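Zwischenbericht an die Fördergeberin
Vorhaben: Textilreparatur und Wiederverwendung in der Region Clesham
Träger: Manalo gemeinnützige Gesellschaft, Standort Ferthorpe
Berichtsstand: Ende Juli

1. Anlass und Gegenstand des Berichts

Mit dem vorliegenden Zwischenbericht kommt der Träger seiner Berichtspflicht nach Abschluss der ersten Förderphase nach. Dargestellt werden der Stand der Arbeiten, die Verwendung der Mittel, eingetretene Abweichungen vom Arbeitsplan sowie die Planung bis zum Ende des Bewilligungszeitraums. Der zahlenmäßige Nachweis ist gesondert eingereicht worden und wird hier nur insoweit aufgegriffen, als er für das Verständnis der Abweichungen erforderlich ist.

Ziel des Vorhabens ist es, gebrauchte Haushalts- und Bekleidungstextilien aus der kommunalen Sammlung vor der Verwertung als Putzlappen oder Dämmstoff zu prüfen und, soweit möglich, instand zu setzen. Die reparierten Stücke werden über die Ausgabestelle in Clesham zu einem einheitlichen Entgelt abgegeben. Kooperationspartnerin für die Sammellogistik ist unverändert die Firma Cevness.

2. Stand der Arbeiten

2.1 Annahme und Sortierung

Im Berichtszeitraum wurden am Standort Ferthorpe 3332 Textilien angenommen und erfasst. Davon konnten 836 Stücke instand gesetzt und an die Ausgabestelle übergeben werden. Der verbleibende Teil war entweder ohne Reparatur weitergabefähig oder musste aufgrund von Schimmelbefall, Ölflecken oder fortgeschrittenem Faserabrieb ausgesondert werden. Eine Aufschlüsselung nach Schadensarten enthält der Tabellenanhang.

Die Sortierung erfolgt seit dem Frühjahr nach dem überarbeiteten Schlüssel. Die frühere Kategorie „Mischware“ ist entfallen. Sie hatte dazu geführt, dass Frottier, Jersey und Webware gemeinsam gelagert und vor der Reparatur ein zweites Mal getrennt werden mussten. Die neue Zuordnung richtet sich zuerst nach der Bindungsart, danach nach der Farbgruppe. Für die Farbgruppen Blau und Violett wurde eine gemeinsame Garnreihe beschafft, da die Einzelbestellung kleiner Mengen unwirtschaftlich war.

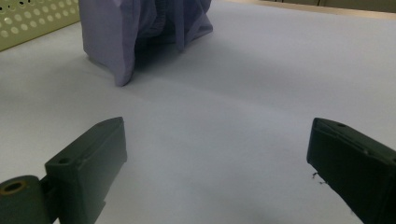 Tülin Akbulut merkte hierzu an, die Zuordnung nach der Bindungsart habe sich bewährt, die gemeinsame Garnreihe reiche jedoch für helle Töne nicht aus; bei Flicken an gut sichtbarer Stelle werde weiterhin mit Restgarn aus dem Altbestand gearbeitet, das absehbar zur Neige gehe. Der Träger teilt diese Einschätzung und hat für das kommende Quartal eine Ergänzungsbestellung innerhalb des bewilligten Sachmittelansatzes vorgesehen.

2.2 Reparaturwerkstatt

Die Werkstatt verfügt über die im Antrag genannten Nähplätze. Die Overlockmaschine konnte erst mit Verzögerung in Betrieb genommen werden, da der Elektroanschluss im hinteren Gebäudeteil nicht der geforderten Absicherung entsprach. Bis zur Nachrüstung wurden Säume an Strickwaren mit elastischem Zickzackstich geschlossen. Die Haltbarkeit dieser Nähte wird im Rahmen der Rücklaufprüfung gesondert beobachtet.

Die fachliche Anleitung lag zunächst allein bei Leokadia Adamczyk. Nach dem Ausscheiden einer Teilzeitkraft wurde die Stelle neu zugeschnitten und mit Benjie Fajardo besetzt, der zugleich die Wartung der Maschinen übernimmt. Die Änderung wurde der Fördergeberin angezeigt; eine Erhöhung der Personalkosten ist damit nicht verbunden.

2.3 Qualifizierung

An den Grundkursen nahmen insgesamt 25 Personen teil. Vermittelt wurden Materialkunde, Handstiche, das Einsetzen von Reißverschlüssen und das Stopfen von Maschenware. Der ursprünglich vorgesehene Aufbaukurs zum Wenden von Krägen und Manschetten wurde wegen geringer Anmeldezahlen zurückgestellt. An seine Stelle trat eine offene Übungszeit am späten Nachmittag, die vor allem von Teilnehmenden mit Betreuungspflichten genutzt wird.

Die Kursunterlagen liegen bislang nur in deutscher Sprache vor. Eine Fassung in einfacher Sprache ist in Bearbeitung und soll vor Beginn des nächsten Durchgangs zur Verfügung stehen.

3. Mittelverwendung und Abweichungen

Die Ausgaben für Miete und Personal liegen im Rahmen des Finanzierungsplans. Mehrausgaben sind bei der Wäschepflege entstanden. Der Antrag war davon ausgegangen, dass der überwiegende Teil der Sammelware in gewaschenem Zustand eintrifft. Dies hat sich nicht bestätigt. Die externe Wäscherei musste deutlich häufiger in Anspruch genommen werden als veranschlagt, insbesondere bei Bettwäsche und Handtüchern.

Demgegenüber stehen Minderausgaben bei den Transportkosten. Die Firma Cevness hat die Touren nach Ferthorpe zusammengelegt, sodass eine Anfahrt je Woche entfällt. Der Träger beantragt, die hierdurch frei gewordenen Mittel zugunsten der Wäschepflege umzuwidmen. Der Gesamtansatz bleibt unberührt. Das Antragsformular ist diesem Bericht als Anlage 2 beigefügt.

4. Ausgabestelle Clesham

Die Ausgabestelle ist seit Mai regelmäßig geöffnet. Nachgefragt werden vor allem Kinderbekleidung, Geschirrtücher und einfarbige Oberteile. Für Vorhänge und Tischwäsche besteht kaum Nachfrage; entsprechende Stücke werden künftig bereits bei der Annahme der Materialgewinnung zugeführt und dienen als Flickstoff.

Reklamationen werden in einem Heft an der Ausgabe dokumentiert. Sie betrafen überwiegend eingelaufene Wollwaren. Auf den Etiketten wird nunmehr die zuletzt angewandte Waschtemperatur vermerkt. Mark Anthony Bañez hat angeregt, zusätzlich die Art der Reparatur auszuweisen. Der hierfür anfallende Zeitaufwand wird derzeit erprobt.

5. Weiteres Vorgehen

Bis zum Ende des Bewilligungszeitraums sind die Ergänzung des Garnbestands, der zweite Kursdurchgang und die Auswertung der Rücklaufprüfung vorgesehen. Über die Wiederaufnahme des Aufbaukurses wird nach Eingang der Anmeldungen entschieden. Das Mietverhältnis in Ferthorpe ist bis zum Abschluss des Vorhabens gesichert; über eine Verlängerung wird mit der Eigentümerin verhandelt.

Der Träger bittet um Entscheidung über den Umwidmungsantrag vor Beginn des nächsten Quartals. Rückfragen zum zahlenmäßigen Nachweis beantwortet Bart Dewulf.

Anlagen
Anlage 1: Tabellenanhang Annahme und Schadensarten
Anlage 2: Antrag auf Umwidmung von Sachmitteln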